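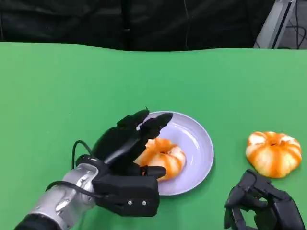 Ledstead Public Library System — Members' List
Posted Tuesday by the Circulation Office
2 comments | 4 shares

Subject: Re: Loan periods for book club sets

Dear members,

The Circulation Office has received the following question from the Kallby branch:

> Our reading group has 30 members and meets once a month. The current
> loan period for a book club set ends before our second meeting. Can
> the period be extended, and may a set be returned at Pumphrey?

Beginning in February, book club sets may be kept for six weeks. One renewal is allowed, provided no other group has placed a hold on the title. Renewals must be requested by the group's registered contact, by phone or at any service desk.

Sets may be returned at Pumphrey during staffed hours only. Please do not use the outdoor book drop — the bins are too shallow for a full set, and bindings have been damaged. Each set should come back complete, in its original tote, with the discussion guide.

Replacement charges for missing copies are unchanged. Large-print copies are listed separately in the Grolemari catalog and must be reserved on their own.

Groups holding a set now will keep their present due date.

Circulation Office
Ledstead Public Library System

Last updated: February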